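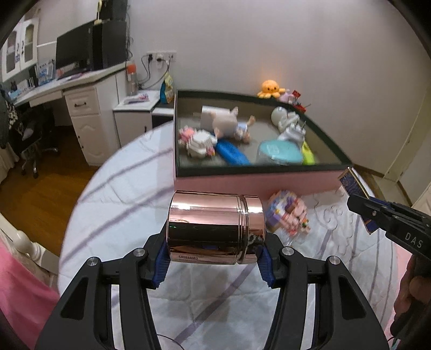 Ladidgate is looking for participants for a study on gripper faults in the home

Dates: two sessions, the first in the week after May 30, 2019
Place: your own home, within 50 kilometres of our Clegg office
Payment: $77 per session

In February we had to stop our home programme. One of our hand-held grippers, the Fillero, did not release when the trigger was let go. The jaws stayed closed with the full force and a participant's finger was pinched between the pads. The skin was bruised and she recovered well, but we took all units back the same day. The cause was a worn return spring, and our own inspection should have found it earlier.

The spring is now replaced by a stronger one, and each unit was opened and closed 1,000 times on the bench before we accepted it. What the bench can not show us is how the jaws behave with ordinary belongings – a metal cup, a marker, a soft toy – when a person is tired or in a hurry.

You will pick up small things from a bed or a table and put them in a tray, with one gripper in each hand. If a jaw sticks or is slow to open, you stop and write it in the fault sheet.

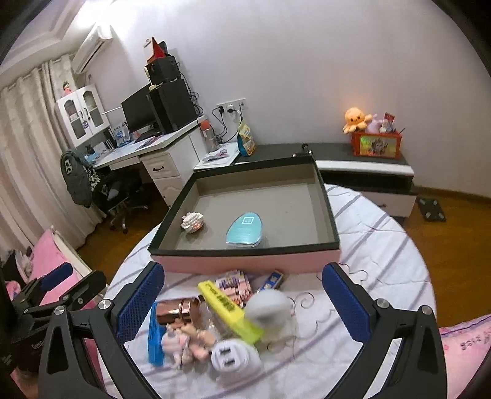
Darnell Whitfield asked, after reading our first notice, whether a person who stops early because of a fault would still be paid. Yes, the full session is paid, and the same is true if you stop because you do not feel safe.

We ask that you:
are 18 or older and have normal strength in both hands
have no injury of fingers or wrist at present
keep children and pets out of the room during the session
can read the safety sheet in English

Experience with robots is not needed. To apply, please write to Anatole Charpentier at the Clegg office with your suburb and the days which suit you.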